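Diary > 2023 > February

2023-02-07

Day 9 of the Dromero sleep plan and I feel exactly as I did on day 1, only with less tea in me. The booklet promised a "noticeable lift" by now. I've noticed a headache after lunch and that I am very tired of oat biscuits.

I went back over the claims this evening. It says 258 people tried the plan and most of them slept better. Better than what? There's no mention of anyone who did nothing at all for the same fortnight, and February is a poor month to judge by in any case. I slept well in September without a plan. The windows were open and I was walking to Orer and back most days. 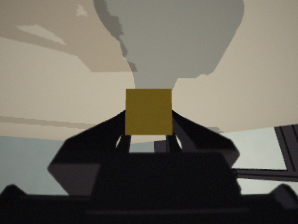
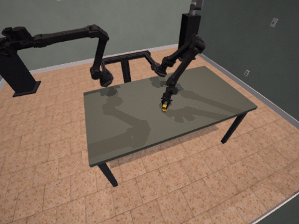
The bedtime rule is the one I doubt most. Lights out at the same minute every night, whether sleepy or not, and if you lie there wide awake you are told to "trust the rhythm". I lay there trusting it until gone 2 and then got up and did the ironing. Slept like a stone after that, which the booklet would no doubt claim as its own success.

Then there's the magnesium spray from the shop in Drunelau. It stings. The label says up to 104 sprays a bottle and I'd be surprised to get half that. I've put it on my feet as directed and can report soft heels.

I'll finish the fortnight because I paid for it. Coffee stays off until noon, though I'm not convinced that matters either. Must ring about the boiler tomorrow, it was knocking again at five this morning, and that can't be helping. Bins out too.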